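Working rules for people inside the reach of a two-arm cell
Speaker notes, afternoon session, January

Slide 1. Title
Say who I am and what the talk covers: the house rules at Iria for work where a person and a powered arm share a desk. It does not cover fenced cells, mobile bases or vendor acceptance. Leandro Alarcón wrote the first version of the rules. I maintain the current one.

Slide 2. Where the rules apply
Any bench where a hand can touch an arm without a gate being opened. Read out the definition as written, slowly, then the two cases people argue over: arm powered but not enabled (rules apply), arm enabled but paused (rules apply).
A pause is a software state. Do not treat it as a stop.

Slide 3. Sources
We start from the standards the audience already uses and add local limits where the risk assessment asks for them. The local document is shorter and gets read. If asked for clause numbers, refer to the handout. Do not quote from memory.

Slide 4. The log
Between them, Rarareck and Clerklow logged 676 sessions under the current rules. Of these, 613 closed with no entry in the remarks field. Explain that a blank field is weak evidence. Some operators write nothing down. Move on before this becomes a discussion of statistics.

Slide 5. Before power
One named operator per session. The name goes on the sheet, with the payload and the tool fitted to each arm. Tool changes during a session need a new line on the sheet.
Stop button within reach of the person at the desk, from the seated position. Test it while seated.
Loose sleeves fastened. Rings and lanyards off.

Slide 6. Approach by hand
Open hand, from the side, never between the tool and a fixed surface. Speed limit is set in the controller before the person sits down, and the setting is read back aloud.
With two arms, only one may be enabled while a hand is in the shared space. The second arm is parked and its state checked on the pendant – looking at it is no check. This is the rule that drew most objections at Rahman. Give the reason once: attention goes to the arm being worked with, and the other one is then outside the field of view.

Slide 7. Cables
Slack must allow full travel of the wrist and no more. Route along the arm where the maker provides clips. Where a cable has to hang free, it goes into the risk assessment as a snag point. Power adapters on the floor are allowed for bench trials and not for anything longer.

Slide 8. At the desk

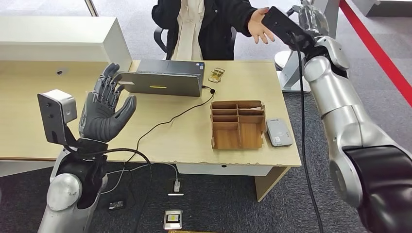
Edivaldo Xavier

Leave the slide up for a minute. Points to draw out: the reach is made with an open hand, palm down, towards the device on the end of the right arm, and the other arm carries a five-fingered hand at the same desk. Ask the room which lines of the sheet they would want to see filled in. Expect the second arm to come up first.
Then cables. One hangs straight down from the end device past the desk edge, another loops from the wrist on the left. Both would be listed under slide 7.
Desk contents: the rule is that items not in use for the task come off before enable. Let people disagree about the organiser.

Slide 9. Open items
Wording for end devices with no moving parts. Review interval, currently 16 weeks, which Clerklow wants longer. Whether the read-back of speed should be recorded.
Comments to me in writing, with the rule number.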